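Getting two arms to share one sink: a first pass at keep-out planning

By Mieke Mulder, February
Print this page | E-mail this page
Reading time: 4 minutes

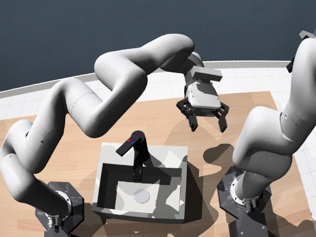
The faucet task in the simulator, left gripper open over the back of the sink.

I love this task. A sink and a lever tap, with an arm on either side, and it will find every lazy assumption in your planner before morning tea. If your setup works with one arm and you've just added the second, start with this one.

You'll need the Fleltero simulator running and a scene that loads without warnings. I'm using Vakik as the planner, but the steps carry over to most sampling planners.

Step 1. Fix your base frames first

Put both bases in the scene file as children of the table, then print each base pose in table coordinates and check them against your drawing. Dirk Wouters and I lost a whole afternoon to a base that was rotated the wrong way. The arm looked fine at rest and went off in a lovely smooth arc to the wrong side as soon as it got a goal!

Step 2. Break the sink into boxes

Don't use the visual mesh for collision. Our sink mesh had 2,157 faces, and if you wrap it in one convex hull the basin gets filled in, so the planner thinks there's a solid block there. Use one box for each wall and one for the floor. Give the tap body, the spout and the lever their own shapes too. The lever has to be separate from the body because you're going to let the gripper touch it later.

Turn on the collision view and look straight down into the basin. If you can see the drain cover, you're good.

Step 3. Plan for both arms as one

It's tempting to plan the left arm, freeze it, then plan the right. That's fine while they stay apart, but over a sink they don't. Make one planning group with both arms in it:

group: both_arms
members: left_arm, right_arm
check_between_members: true
padding_cm: 2

The padding goes around every link. Start there and shrink it once things work. Searching both arms together is slower (you've doubled the number of joints), but the first time you watch one elbow tuck in to let the other forearm pass over the top, you'll forgive it.

Step 4. Set a pre-touch pose

Pick a pose with the gripper above the tap, jaws open and fingers pointing down. Save it as a named pose in tap coordinates, not table coordinates - then you can shift the sink and the pose comes along with it.

From there, switch off the free planner and use a short straight-line move down to the lever. Allow contact between the fingertips and the lever for that move only, and turn it back off when the gripper lifts away. I forgot that last bit for a week, and my planner happily dragged its fingers across the tap on the way home.

Step 5. Run it 200 times

Jiggle the sink position a little on each run and log the seed, the planning time and the smallest gap between the arms. Sort by smallest gap and replay the worst few. Kittipong Tanasarn added a key to our viewer that jumps right to the closest moment, and I'd steal that idea if I were you.

If a run fails, check these before touching any planner settings:

- start pose already inside the padding
- lever contact still allowed from an earlier run
- joint limits copied from the left arm with the signs not flipped
- goal given in the wrong frame (yes, again)

Next up is turning the lever itself, where the fingertips have to follow an arc and the wrist runs out of travel sooner than you'd like. Jeanine Dijkstra has a neat way of picking the starting wrist angle, and I'll write it up once I've tried it with the sink moved closer to the right-hand base.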